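Drellia Workshop Newsletter

The left hand that closed by itself: what we found and what changes

In April we had a fault in the left hand of the table robot in Uria. Many of you heard some version of it in the kitchen, and the versions did not agree, so I write it down in order. I was present for the second occurrence and I have read the logs for both.

First the result. An operator got a bruised fingertip, with no cut and no break. The operator was back at the table the next morning. Nothing on the robot was broken. I still treat it as a safety matter and not as a nuisance, because the hand moved when the person had good reason to believe that it would not.

The work was our normal tidying exercise. The robot takes household things from the table, one after another, and puts them where it is told. An operator sits near and may pause the robot with the Feno pendant when an object slips or rolls away. During a pause the arms keep their position and the fingers should keep theirs also. The operator may then reach in and correct the object. We have done it like this for more than a year, and the written procedure allowed it.

At the first occurrence, the operator paused the robot in the middle of a grasp, moved the object a little, took the hand away and pressed resume. The left fingers closed at once, before the arm had looked again for the object. They closed on air. It was noted in the shift book as "strange closing, left" and the session continued. I do not blame the person who wrote this, I would have written the same. But it was the moment when we could have learned the thing cheaply.

The second time came in the last hour of the afternoon. The operator paused, freed an object from the left hand, and was still holding one side of it when a colleague at the desk pressed resume. There are two places from which the robot can be resumed, the pendant and the desk, and the desk did not ask the pendant. The fingers closed on the fingertip. The emergency stop was pressed, but an emergency stop on this hand takes the current away and does not open the fingers. We had to open them by turning the release screw on the back, with a key that was in a drawer in the other room. It took less than a minute, and for the person in the hand it was a long minute.

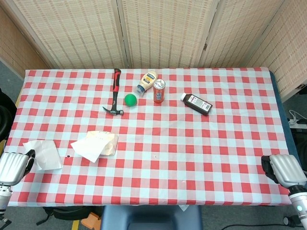 Was it not simply the wrist, the evening shift wanted to know, given that the Soomro wrist on the left side had already been exchanged once and the new one made a noise from the first day. It was also our first idea. We removed the wrist, tested it alone, and put it on the right arm for one full session. The noise went with it to the right side. The fault did not. With another wrist on the left arm we could still make the hand close in the same way, when we paused at the correct moment. So the wrist is innocent in this case, although I would like somebody to look at the noise.

The cause is in the software between Feno and the hand. When the robot is paused, the commands to the fingers are not thrown away. They wait in a queue. After resume, the queue is sent out first, and only then does the planner look at the table and decide something new. There is a limit which says that a command older than 200 milliseconds must be refused. But the age was measured by a clock that also stands still during the pause. A close command could wait for ten minutes in the queue and be still perfectly young for the program.

For the right hand this check is done a second time in the hand itself, by a clock that does not stop. The left hand has older firmware without the second check. It explains why we never saw it on the right. We knew that the two firmwares were different. It is in our own equipment list, with the remark "no functional difference", and that remark was mine. I have corrected the list.

I went through the grasp log for the whole month. It contains 1,763 grasps by the left hand. In 120 of them there was a pause between the start of the closing and the end. Only 2 show a closing directly after resume without a new plan, and they are the two cases I have described. In the others the queue was already empty at the moment of the pause, so there was nothing old to send. A fault with such numbers is unpleasant, because a person can do the same gesture all month and become very sure of it.

After this we tried to provoke the fault on purpose, with nobody within reach of the arms and the desk computer locked. We needed a pause after the fingers had begun to move and before they had stopped, and by hand this is difficult to hit. In the end we let a small script press pause for us. With the script we could repeat it whenever we wanted, and that was a relief – a fault which comes when you call it is already half repaired. 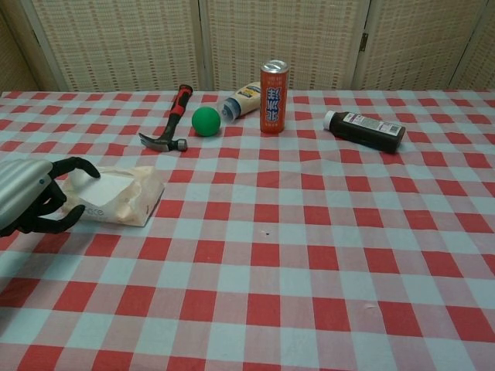
The next question was how hard the hand closes when it follows an old command. In a normal grasp the force limit is chosen after the planner has decided what kind of object it has. An old command carries its old limit with it, and this may belong to a completely different situation. We compared soft things and hard things. With a soft pouch, such as the packet on the checked cloth, one finger goes over the top and the two others come at the side and from underneath, and the space between them is exactly where a person would put a finger in order to pull the packet free. The limit for soft things is low. The limit for a rigid thing, for example the hammer, is much higher. The bruise came from a grasp with the low limit. I ask everybody to think about this for a moment before saying that it was only a bruise.

What is already changed:

The queue is emptied at every pause, for both hands. After resume the planner must look at the table again before any finger receives a command.

The age of a command is measured by a clock that continues during the pause.

The desk cannot resume a robot that was paused from the pendant. The button on the desk screen is gray until the pendant has given its permission.

The key for the release screw hangs on the robot base, with a second one at the desk. Please do not borrow them for other screws. I write this because the first one was missing again after four days.

What is not changed yet:

The firmware of the left hand. The new version exists, but it also changes the finger calibration, and we would lose the comparison with the data from the winter. I would prefer to install it anyway. The decision will be taken at the next planning meeting, and until then the left hand works only with the changed queue.

The behavior of the emergency stop. I have asked if the fingers can be made to relax when the current is gone. The answer was that a hand which relaxes will drop what it holds, and for a heavy object above somebody's foot this is not better. I accept the argument, but I am not fully satisfied, and I would be glad about other ideas.

The rule for reaching in is now different, and it applies to all operators, also to the experienced ones. Pausing is not enough. Before your hand goes between or near the fingers, the drive must be switched off at the pendant, and the lamp on the pendant must be dark. If you need to correct an object far from both hands, pausing is still allowed. After the correction you say loudly "hands out", and the desk repeats it. It feels a little foolish in a quiet room. We have now done it for some weeks and the sessions have become slower, mostly in the first half hour.

One more point about the shift book. The note "strange closing, left" was correct, but it stood between a remark about the cloth having moved and a remark about low paper in the printer, and it was read by the next shift as one more small thing. There is now a separate page at the front for any movement that was not expected, even when nothing was touched. A line on this page stops the robot until a second person has read the log with you. If the movement has a boring explanation, write down the boring explanation and continue.

The script that provokes the fault is in the shared folder, under the left hand, with a short text on how to use it. It must be run with the drive barrier closed. I would ask the group with the other Feno table to run it before their next session, as their left hand is from the same delivery as ours. Send me the log also if nothing happens.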